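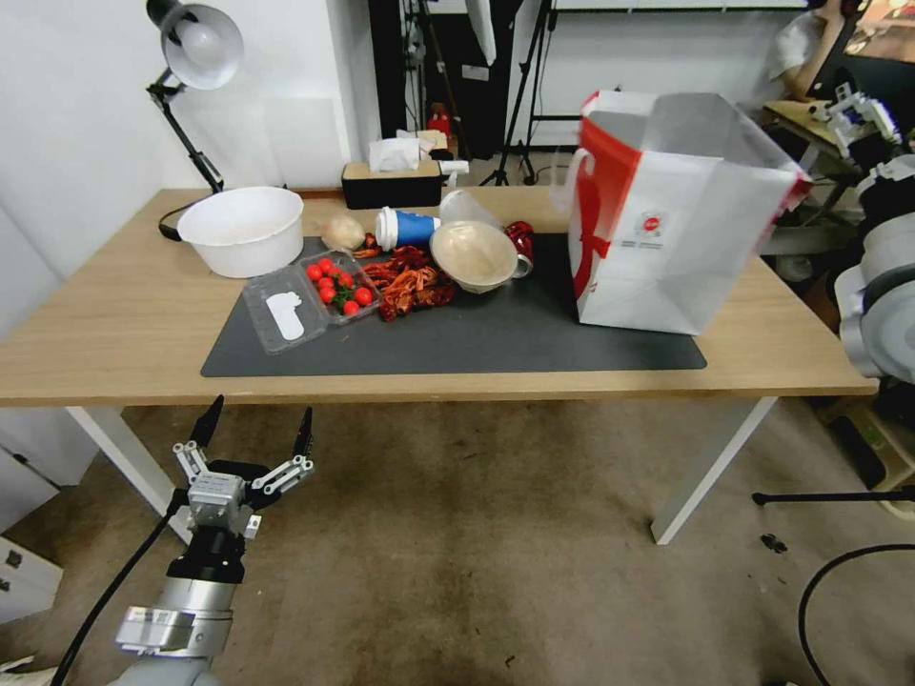

One of our sorting tables, with tomatoes, garlic, dried chillies and a paper bag set out beside the basin.

Equipment Planning Officer, Hiebert Robotics Workshop

We are looking for a friendly, patient person with a good head for figures to help us plan and buy the equipment for our next stage of work. If you have ever enjoyed getting three quotes for the same thing and finding out why one of them is so much dearer than the others, please do read on!

Our project, Basadura, teaches two-armed robots to handle everyday household things: picking up shopping, moving food from one place to another, putting cups and wrappers where they belong. At present we have 6 work tables, and by the end of August we would like to have 11, each with its own arms, grippers, lamp, stands and cabling. It is a fair bit to buy, and until now the engineers have squeezed the ordering in between everything else, with the muddles you might expect (we own a great many power leads and never the right length).

You would look after the equipment budget from start to finish. In practice you will talk to the people at the tables about what they use and what wears out, ask suppliers for prices, work out what should be bought, hired or put off until next year, and keep our list of 109 spare parts in decent order. You will also buy the humbler things, from basins and mats to groceries, so please don't be put off if you have never priced a gripper before. We will happily teach you.

Some experience of purchasing is needed, in any trade at all, and you should be comfortable with spreadsheets and with ringing people up. Knowing a little about automation would be nice, though we shan't mind if you don't.

The post is for nine months to begin with, based at our rooms in Otex House, and we are glad to talk about part-time hours.

To apply, please send a CV and a letter, as long or as short as you like, to Aniela Jakubowski by 27 March 2021. She is also very happy to have a chat beforehand if you would like to come and see the tables.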